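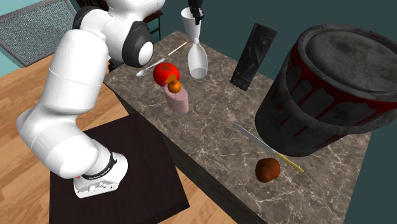 Unit 4: Sourdough starters and what lives in them

Welcome back! This is the unit I look forward to all term, and I hope you'll see why by the end of it. We spent the last unit on yeast you buy in a packet. Now we get to the wild stuff.

What a starter is

Flour and water, left alone at room temperature and fed on a schedule. The flour already carries yeasts and bacteria from the field and the mill. Mix it with water and they wake up, compete, and after a week or two settle into a fairly stable community. Most of the yeast does the lifting (carbon dioxide, trapped in gluten), and the lactic acid bacteria do most of the souring. They get along well because some of the common bacteria prefer maltose and some of the common yeasts leave it alone. I still think that's wonderful.

Two acids to know

Lactic acid: soft, round, yogurt-like.
Acetic acid: sharp, the one in vinegar.

Stiffer and cooler starters tend to lean toward acetic, wetter and warmer ones toward lactic. Treat this as a tendency. Flour type matters too, and whole grain flour brings more minerals, which buffer the dough and let the bacteria keep working longer before the acidity slows them down.

Baker's percentages, again

Flour is always 100 percent and everything else is measured against it. Our class loaf is 70 percent hydration and 2 percent salt. So for 1,000 grams of flour you need 700 grams of water and 20 grams of salt. If your batch uses 980 grams of flour, the water is 686 grams and the salt is 19.6 (call it 20, your scale will forgive you). Remember that the starter carries flour and water of its own. For this loaf we leave it out of the calculation, and in Unit 5 we'll put it back in and see how much the numbers move.

The three class starters

Inaven — white wheat, fed equal weights of flour and water. Mild, quick, easy to read.
Ketov — all rye. Thick as mortar and smells of green apples on a good day. Don't wait for it to dome, rye won't.
Dalema — half whole wheat, kept stiff. Slow to get going and then very strong.

Take a spoonful of one home in a clean jar with the lid resting loosely on top. Label it! Last February we had several jars with no names on them and a long argument about which was the rye.

What to write down

Time of feeding, room temperature, height before and at peak, smell. Use a rubber band to mark the starting level. "Smells fine" isn't a note. Nail polish, banana, beer, wet hay — those are notes, and they tell you something. A solvent smell usually means it's hungry. Pink or orange streaks or fuzzy mold mean the whole thing goes in the trash.

Reading

Course packet, page 17 onward, up to the section on enzymes. Skim the part on commercial yeast, we've covered it.

For next time

Bring your feeding log, even if it has gaps, and a jar with room for the starter to double.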